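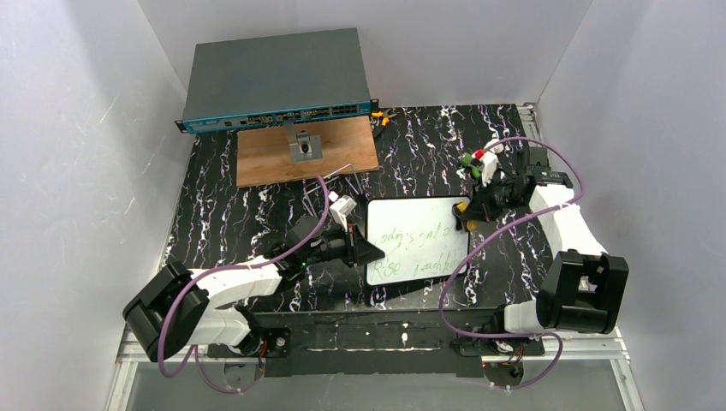 Switch, bracket on its board, and pliers.

April 26, 2023

Humidity log, store room B. Readings taken with the Gelby meter, probe at shelf height, door shut for 16 minutes before each reading.

Morning: 37% RH. After lunch: 37% RH. The old dial gauge by the door read 23% both times. Mohsin thinks the dial has stuck. I tapped it and the needle did not move. Taken down and labelled DO NOT USE.

Salt check on the Gelby: sealed jar with damp table salt, left overnight with the probe through the lid. Expected a little over 75. Got 78. Lid seal looks fine. Offset of +3 written on the meter; log values above are as read, not corrected. Sabina to repeat with a fresh jar, as the salt was very wet and may have crept up on to the probe.

Paper stock: the sheets on the bottom shelf have curled along the long edge, top shelf flat. Moved the Plarosum samples up one shelf and turned the stack over. No weights on them for now.

Query for Lingyun: does the April sheet want corrected or raw figures? Last year's file has both and the column headings do not say which is which.

To do
Second probe near the floor, same times of day.
Ask Sadia for the spare jar lids.
New batteries for the Gelby, low mark showing since the second reading.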